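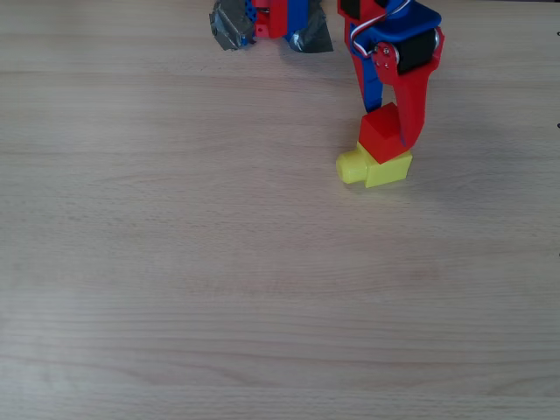

Pale wooden tabletop, red and blue gripper, grey tape.

May 19, 2021

KVARAN RETURNS TO WOLLBRIDGE, TO THE DISMAY OF ALMOST EVERYONE WHO LIVES THERE

Daytime serial brings back its least welcome son for a summer of wills, weddings and one badly timed christening

Cernell Television confirmed today that Magnus Kvaran, last seen walking into the sea in a dinner jacket, will be back in Wollbridge next month. The sea has evidently thought better of it.

The part is once again played by Guðlaug Bjarnason, who left the serial after 600 episodes to do some theatre and has now done it. He rejoins a cast led by Ea Riis as Dr Helene Fillidska, the widow Magnus left behind, who has remarried twice in his absence and is engaged again at the time of going to press.

"Helene has buried him, mourned him and sold his boat," said Riis. "She's not thrilled. I had four pages of shouting on my first day back with Guðlaug and I enjoyed every line of it."

Viewers who have been away may like to know that the Fillidska shipping fortune is still missing, that the baby belongs to the other sister, and that the hospital has had its third change of ownership since March. Old Mrs Fillidska, played by Grethe Fogh, remains in her coma but is said to be listening.

Magnus arrives during the christening, naturally, and before the cake is cut he has accused his brother of forging the will. The brother has an alibi. Unfortunately it is the bride.

"We did discuss a twin," said head writer Imogen Bramwell. "We've had two already and one of them is in prison, so it got confusing in the room. It's the real Magnus. He has been living above a bakery and he will explain the dinner jacket, though you may wish he hadn't."

The storyline runs to 65 episodes and takes in a custody hearing, a storm and the long-promised return of the lighthouse, which was burned down at the end of the last series and has been rebuilt at a slightly different angle. Producer Preben Bech said letters about the angle had already been received.

"People care about that lighthouse," said Bech. "More than they care about some of the marriages."

Wollbridge first went out in 2000 and has killed off about 70 characters, a good many of them permanently. Fogh, who has appeared from the beginning, was asked whether Mrs Fillidska might wake up this summer.

"I've asked for a window bed," she said. "That's as far as negotiations have got."

Preview episodes and interviews with the cast are available to press on request from the Cernell Television publicity office. Reviewers are asked not to reveal who is holding the baby at the end of the first episode.

ENDS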